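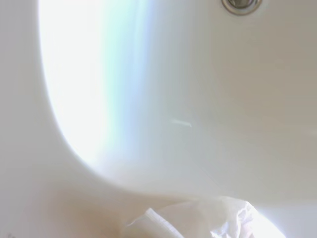
Figure 2. Interior of a white ceramic basin with the chrome overflow ring near the top of the back wall. A piece of white material lies in the basin.

3.2 Small waste at the basin

The second part of the survey dealt with small waste left in and near washbasins. We use the term for any light item that a person has finished with and that belongs in a bin, such as tissue, paper towel, cotton pads, and wrappers. Hair and soap residue were recorded under cleaning (Section 3.4) and are not included here.

The survey covered 70 washrooms in three buildings, Arroyo, Pelent, and Mellura. Each washroom was entered on the record sheet once per visit, and an item was logged by where it lay: in the basin, on the rim or counter, on the floor, or in the wastebasket. Items resting partly on the rim and partly in the basin were logged as in the basin. Over the whole period 767 items were logged outside a wastebasket.

White items in white basins gave the most trouble. In Figure 2 the color of the porcelain shifts from pale blue and gray to cream in the shadow at the lower left, and a strong glare covers much of the curved wall on the left side. Against a surface of this kind a white item has little contrast. During the pilot two observers working separately disagreed most often on such cases, and the procedure was changed so that each basin was viewed from two standing positions before the sheet was filled in. Disagreements fell after the change, although they did not disappear. Colored wrappers were almost never missed by either observer.

The type of basin also mattered for where items came to rest. Deep basins with steep walls tended to hold items near the drain. In shallow basins items were found at all heights, including on the flat outer rim. We did not record whether an item was wet, as this could not be judged the same way in every room without handling it, and the observers were asked to leave everything in place until the sheet was complete.

3.3 Position of the wastebasket

For each washroom we noted where the wastebasket stood and measured the distance from the front edge of the basin to the nearest point of the basket opening. Positions were sorted into 4 classes: under the basin, beside the basin, in a corner, and by the door. A basket touching two walls, or standing within a hand's width of both, was classed as in a corner.
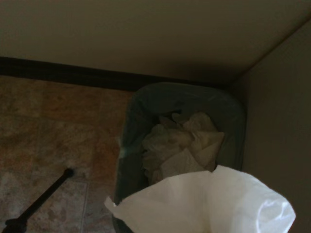
Figure 3. Wastebasket in a corner, against the dark brown baseboard. The floor is tiled in mottled tan, rust, brown, and gray.

Corner placement keeps the basket out of the walking path and was the usual choice in the smaller rooms. It also limits the directions from which the opening can be reached. In a corner such as the one in Figure 3, the walls close off two sides, and a person standing at a basin has to turn or take a step before letting go of the item. Baskets under the basin were closer in every case but were harder to see from a standing position, and two of the cleaning teams told us they disliked them.

Distances over 100 cm were found mainly in the by-the-door class. These rooms had more items on the counter and in the basin than the others, but they were also the busiest rooms in the Mellura building, and the two effects cannot be separated with the present data. We therefore report the counts by class without correction.

Floor finish was noted but not used in the analysis. Mottled tile made small items harder to find, much as white porcelain did for white tissue, and the floor counts for such rooms should be read as minimum values. Baskets were left where they stood during the main survey. The Jarex trial, in which baskets were moved from the corner to a place beside the basin, began in August and is described in Section 4.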